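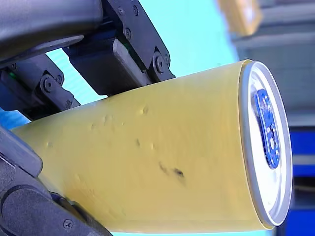

Dented cans used to go past Joaquim Cardoso by the tray, and he pulled them by hand. He has been a line sorter at the Kakport returns depot for six years, long enough to remember when the whole job was gloves, a bench and a bin. Now he looks after the cell where a gripper does the picking up, and he spends a good part of his shift deciding what counts as damage. A yellow can with a scatter of small dents in its side and a couple of dark smudges below them is the sort of thing he gets asked about. "The tab is flat, the lid looks fine, so people think it's good stock," he says. "But you have to look at the side. I go by the dents. The dirt I can wipe."

Kakport takes back mixed drinks stock from stores, checks it and sends the usable part out again. The cell was put in last August by Trara, a small integrator, and it runs on one of the depot's two sorting lines. The other line is still done by hand.

Cardoso was not asked if he wanted it. He was told at a shift meeting, along with everybody else on the floor. "They said no jobs would go, and so far that's true. Four of us were on that line. Two are on the cell now and two moved to packing. One of them likes packing. The other one doesn't."

His own pay went up by one grade after the training, which took six shifts. Most of it was about stopping the arm safely and getting it going again. The part he found hard was setting the grip. "A full can can take a squeeze. An empty one can't. The first week we had it too tight and we were making dents, then writing them down as store damage." He noticed because the marks were always in the same place. It took the depot two days to change the setting and another week to correct the records.

What does he miss? He thinks for a while. "Talking. On the bench you stood across from somebody all day. Now I'm next to a fence and a screen." His wrists are better, though. He used to tape the right one before every shift and he has stopped doing that.

He is less happy about the target. The cell is expected to clear 200 trays a shift, and the number hangs on a board by the door. "The machine doesn't read the board – I do. If a tray comes in wet or the cans are stuck together, it stops, and I'm the one going in to fix it." He has asked for stoppages to be logged separately. The depot manager told him it is being looked at.

I asked if he would go back to the bench. "For a day, maybe. Not for the winter." He would like the second line left as it is for now, so new people can learn what a bad can feels like in the hand before they are put in front of a screen.

14 April 2023

37 shares | 3 comments

Comments

prata_nights: We got the same kind of cell at our place. Same story with the grip setting. Check your records from the first month.

M. in packing: I'm the one who likes packing.

dockside: Did the ones who moved to packing get the grade too? The article doesn't say.

Related
Zudgate drops its night shift after conveyor upgrade
What to ask before you sign off on robot training
Prata warehouse staff on a year with scanners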